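Griltura Users' Forum
Board: Teaching and Demonstration
Thread: Hand-guided or remote demonstration for cloth tasks

statine_ops
Posted in March

Members are invited to comment on a matter of procedure. Our site is preparing a set of demonstrations for the handling of crumpled garments. The present plan calls for 800 demonstrations, divided between two methods: a hand-held gripper carried by the operator, and remote control of the arm from the desk using the Salex controller. The project lead would prefer a single method throughout. I should be grateful for the views of those who have completed a comparable exercise, in particular on the first grasp.

fellgate
Re: Hand-guided or remote demonstration

Our department adopted the hand-held tool for all cloth work last year and has not returned to remote control. Operators completed 50 demonstrations in a morning session with the tool, against 2 or 3 an hour at the desk in the opening week. The first grasp is where the benefit is most apparent. An operator holding the tool can choose a raised fold, close on it and adjust the wrist without delay.
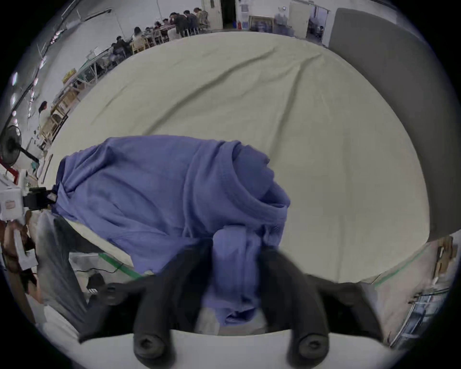 m_orrell: I must disagree with the conclusion, although the figures are similar to ours. Speed of collection is a poor measure if the arm cannot repeat what the hand has done. Of the hand-held demonstrations we submitted, 68 were rejected at review on the ground that the wrist had turned further than the arm permits. Remote control does not allow that error to arise.

fellgate
Re: Hand-guided or remote demonstration

The point is accepted in part. Our operators are instructed to keep the elbow low and to approach the cloth at a moderate angle. Rejections fell once this was written into the procedure. I would add that remote operators tend to pinch too deeply and take hold of the sheet beneath the garment as well.

chan_lab_2
Re: Hand-guided or remote demonstration

May I ask whether the garment is returned to the same position between demonstrations? Our guidance at Chan requires it to be dropped afresh each time. Two of our operators had fallen into the habit of arranging the folds in advance, and the resulting grasps were of little use on an untidy heap.

m_orrell
Re: Hand-guided or remote demonstration

Dropped afresh, in our case, and from shoulder height.

statine_ops
Re: Hand-guided or remote demonstration

I am obliged to all contributors. We shall begin with the hand-held tool, apply a wrist limit at review, and reserve remote control for the final placing of the garment. Could fellgate kindly state which wrist angle is given in the written procedure?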